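Working Rules for Simulated and Real Arm Cells
Handout 7, Gisela Herrera
Last updated: 14/08/2022

Please read this handout before the lab part of the course. In the lecture we spoke about the standards in general. Now we go down to the rules that we follow at Butach when we prepare a manipulation task, first in simulation and after that on the real arm. Some of them come from the old Dinda manual, others we wrote after our own mistakes.

1. Words we use

A cell is the arm, its base, the work surface and everything that stands inside the reach of the arm. A fixture is any part that does not move during the task: posts, rails, stands. A target is the part to be gripped. A neighbor is any part close enough to the target that a finger could touch it during the approach. Many students forget the neighbors, and most of the points lost in the December exercise were lost there.

2. Before the first motion

2.1 Write down the home position and check that the arm can reach it without crossing a fixture.

2.2 Give every fixture a collision shape. A fixture which is only visual, with no collision shape, is an error in the review, also when the arm never goes near it.

2.3 Set the joint speed limit to 40 percent of the maximum. You may raise it only after 19 complete runs without any contact warning. If a warning comes, the count starts again from zero.

2.4 On the real arm, one person holds the stop button and does no other task. This person does not look at the laptop.

3. Approach and grip

3.1 The approach has two parts: the travel, which goes to a point above the target, and the descent. Between them the arm must stop completely. I know that it looks slow.

3.2 The gripper opens at the stop point and never during the descent.

3.3 Check both fingers, not only the one you see well from your viewpoint. A finger needs free space on its outer side also. If a neighbor stands on that side, turn the wrist or choose another grip direction. Moving the neighbor is permitted only when the task sheet says so.

3.4 Contact with a neighbor is reported even if the neighbor did not move. In the Alvarado logger this is event code 9.

3.5 Look at the task from at least two viewpoints before you accept a grip. From one single viewpoint, a part behind the fingers and a part between the fingers can look the same. 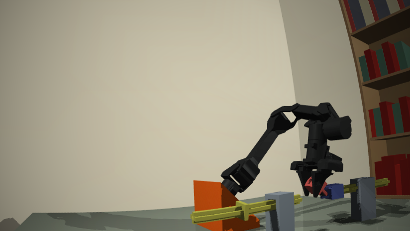
Fig. 1. Simulated cell, gripper pointing down at a small reddish-pink part, with a blue block as neighbor on the right.

For the discussion in class, please prepare Fig. 1 with rules 2.2 and 3.3 in mind. Make a list of the fixtures, including the gray posts and the yellow bars, and say for each one if it limits the travel, the descent or neither. Then decide which finger you would check first. There can be more than one good answer, but you must give your reason in writing.

4. Background objects

Walls and furniture in a simulated room are often added to make the pictures less uniform. The bookcase in Fig. 1 is such a case. In our rules, a background object needs a collision shape when it is inside the reach of the arm plus a margin. The margin is written in the task sheet. Do not estimate the distance from a picture, read it from the model file.

5. Records

Save the model file, the speed setting and the event log in the same folder. The name of the folder is the task code and your initials. For the Clornell tasks, add the version of the gripper model.

Written answers must be handed in before the lab session. Bring a printed copy of section 3 with you, the laptops stay outside of the safety line.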